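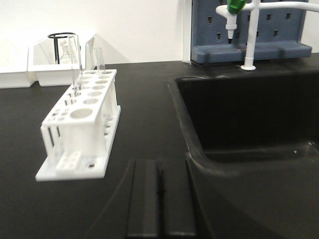
Trillthorpe Community Water Lab – News and Announcements

FREE WELL WATER TESTING COMES TO THE TANANO VALLEY

Households can pick up sample kits starting this month, with results in 8 working days

TRILLTHORPE, July 17, 2024 – The Trillthorpe Community Water Lab is opening its free well water testing program to every home in the Tanano Valley that draws its drinking water from a private well. Until now the program has been limited to addresses inside the Trillthorpe town line. The wider service area takes in the farms along Byun Creek, the lake cabins, and the scattered homes on the north side of the ridge, many of which have never had their water checked by anyone.

We are thrilled to be able to do this. People out in the valley have been asking us for years when their turn would come, and for years we had to send them away with a price list from a commercial lab. Now we can hand them a kit.

The trial season, which closed in December, covered 355 wells. Most came back clean. In 37 of them the lab found coliform bacteria, and in nearly every one of those cases the trouble was at the top of the well: a cracked cap, a missing gasket, a casing cut off too close to the ground so that rain could run in. Those are repairs a homeowner can often handle with a wrench and a trip to the hardware store. Follow-up samples were offered free of charge to all 37 households, and we will keep doing that for anyone whose first sample shows bacteria.

What the test covers

Each kit is good for one well. The lab checks the sample for total coliform bacteria and E. coli, nitrate, pH, hardness, iron and manganese. Arsenic is included for homes on the north side of the ridge, where the rock makes it more likely to turn up, and can be added for anyone else who ticks the box on the form. Lead is a separate kit, because it has to be drawn first thing in the morning after the water has been sitting in the pipes overnight. Ask for it at the desk if your house has older plumbing.

The program doesn't cover pesticides, fuel or solvents. If you smell gasoline in your water or you live next to an old tank, please call us before you take a sample and we will put you in touch with the right people at the county.

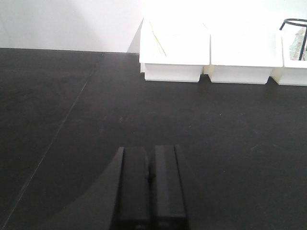 How often should a private well be tested?
Once a year for bacteria and nitrate, and again any time the well has been flooded, opened up or repaired, or when the taste, color or smell of the water changes.

Spring is a popular time, right after the snowmelt, and late summer is a good second choice. The lab would love to see people spread themselves through the year – the week after the thaw is always a squeeze at the front desk, and the samples are just as useful in October.

How to take a sample

Kits come with full directions, but a few points trip people up every season.

Use the cold tap in the kitchen, or the outdoor tap closest to the well if the kitchen has a softener on it. Take off the aerator screen. Wipe the spout with the pad in the kit and let the water run for 6 minutes. Don't rinse out the small bottle with the sealed cap; the powder inside is supposed to be there. Fill it to the line, close it, and keep it cold on the way in. An ordinary lunch cooler with an ice pack is fine.

Bacteria samples have to reach us the same day they are drawn. We can't test one that spent the night in a truck, and we hate having to tell someone that after a long drive! The bottles for nitrate and metals are more forgiving.

Please write the well depth on the form if you know it. If you don't, leave the line blank. A guess makes our valley map worse, and the map is one of the things we are most excited about. By next summer we hope to be able to show, in broad strokes and without any addresses on it, where the hard water is, where the iron is, and how nitrate changes as you move downhill from the hay fields.

Pickup and drop-off points

Kits can be picked up at the lab, at the Tanano Grange hall, at the Byun Creek fire station and at the Storex feed and hardware counter on Route 8. The Storex counter has a refrigerator set aside for samples, and a driver collects from it every weekday at noon. The Grange and the fire station are pickup only for now.

Results go out by mail or email, whichever you mark on the form, within 8 working days. Anything that looks like a health concern gets a phone call as soon as the lab has confirmed it, so please give us a number where you can be reached during the day. Individual results belong to the household and are not shared with neighbors, real estate agents or the town.
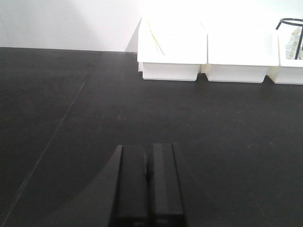

A Byun Creek homeowner who took part in the trial season told us she had put off testing for years, afraid of what a bad result would cost her, and that in the end the whole repair came to a new well cap and one afternoon. She has since driven her sister's sample in as well, and wants us to add a drop-off point closer to the lake. We are looking into it.

Open evening at the lab

Valley residents are welcome to come by and see how the testing is done. Staff will be on hand to go over old results, including ones from other labs, so dig out that yellowed report from when you bought the house and bring it along. There will also be a cutaway well cap to look at, and a table on shock chlorination: how much bleach, how long to wait, and when to call a well driller instead. Dates will be posted at all four pickup points.

The program is paid for by the Tanano Valley Water Fund and the town of Trillthorpe. Households pay nothing for the standard kit or the lead kit.

Contact: Trillthorpe Community Water Lab, front desk, weekdays from 8 to 4. Groups such as road associations and summer camps that need more than 6 kits should call ahead so we can have them boxed and ready.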